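About the Prurnbridge School of Household and Hospitality Studies

Our History

The Prurnbridge School of Household and Hospitality Studies began as an evening class in bookkeeping for the owners of small guest houses. The first group met in a rented hall above the Jometti dry goods store, and the fee covered tuition, a ledger and supper. Within two years the class had been extended to cover kitchen accounts, purchasing and the law as it applies to lodging houses, and the school took its present name when it moved to the Maksymiv Building on the north side of town.

The school remains an independent, nonprofit institution. It is governed by a board that meets in the fall and in the spring, and its director is Yannick Poulain, who joined the faculty as an instructor in food purchasing and was appointed to his present position after eleven years of teaching. The director reports to the board on enrollment, finances and the condition of the building.

What We Teach

The school offers a one-year certificate and a two-year diploma. Both begin in September. Students in the certificate program take courses in guest services, kitchen practice, housekeeping and basic accounts. Diploma students continue with staff supervision, menu costing, food safety law and a supervised placement with an employer in the region.

Instruction is given in small groups. The current enrollment is 195 students, of whom 69 are in the diploma program. Most live within commuting distance and many hold part-time jobs, and for this reason required courses are scheduled either in the morning or in the evening, with the afternoon kept free for library work and individual meetings with faculty.

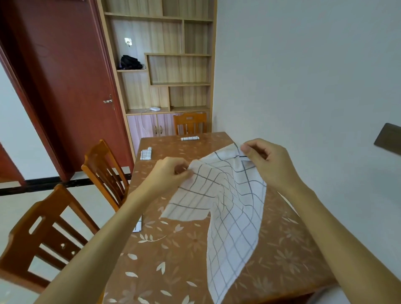

A checked napkin held over the dining table.

Applicants must hold a high school diploma or its equivalent. No previous work in a hotel or restaurant is required. Applicants who have been out of school for more than five years are invited to take the preparatory course in writing and arithmetic, which is offered without charge during the summer and may be taken by mail. Admission decisions are made by the faculty as a whole and are sent in writing.

Placements and Employers

Diploma students spend fourteen weeks with an approved employer. Placement sites include inns, hospital kitchens, conference centers, retirement residences and two summer camps. Each site is visited by a member of the faculty before a student is assigned and again during the placement. Employers are asked to pay students at the rate given to new staff in the same position, and the school does not approve unpaid placements.

Students keep a weekly record of their duties, which is reviewed at the end of the placement and counts toward the final grade. A student who is unable to complete a placement for reasons of health or family duty may finish the remaining weeks in the following year.

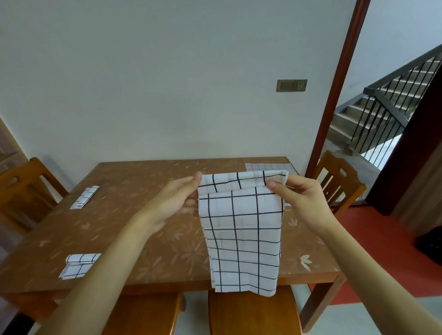 Department of Dining Room and Guest Services

The department is the oldest teaching unit of the school after Accounts and is responsible for all courses in reception, reservations, table service and the handling of complaints. Its faculty also teach the second-year course in supervision, in which students prepare staff schedules, conduct practice interviews and write a short employee handbook. The handbook assignment is read by an outside reviewer from the trade.

In addition to its regular courses, the department offers short programs for people already employed in the field. These last between two and six days and may be held at the employer's own premises. Past subjects have included service for guests with limited hearing, the preparation of banquet contracts, and English for dining room staff. Inquiries should be directed to the department office.

The Library and the Sekance Collection

The school library is open to students, graduates and residents of the county. Its main holdings are in cookery, hotel management, nutrition and local history. The Sekance Collection, received as a gift from the family of a former board member, consists of 367 menus, guest registers and account books from hotels along the river road. The registers may be consulted by appointment.

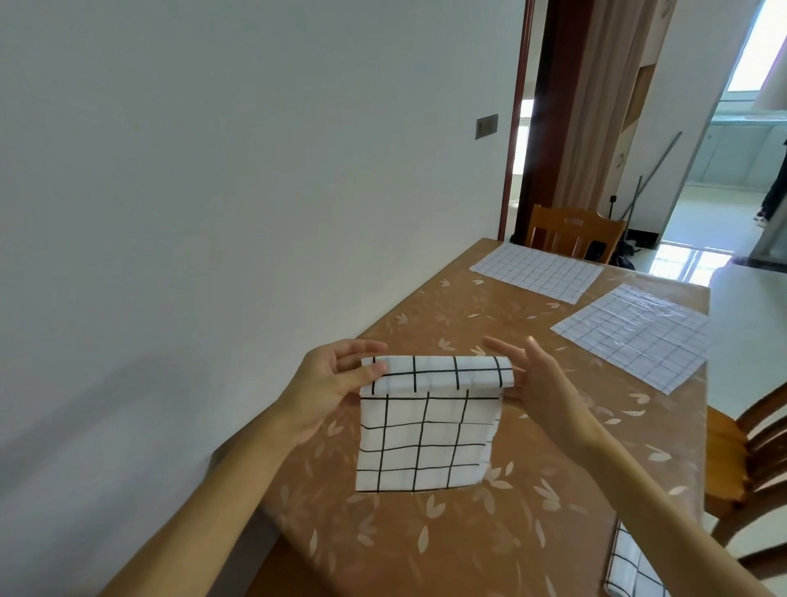 Catalog cards for the menus have been completed, and work on the account books is continuing. Readers who wish to copy pages from the collection should apply to the librarian at least one week in advance. Bound volumes may not be placed on the copying machine, and a book stand is provided for readers who prefer to take notes by hand.

Financial Aid

Almost 104 students receive a grant or a reduction in fees each year. Awards are based on need and are renewed on satisfactory attendance. Students may also apply for the book fund, which lends required texts for the length of a course. Forms are available from the main office and are to be returned with the application for admission.

Visiting the School

Prospective students and their families are welcome to attend a class by arrangement with the main office. Visitors should enter by the front door of the Maksymiv Building and sign in at the desk. The building has step-free access from the parking lot on the east side.

Page last reviewed October 2024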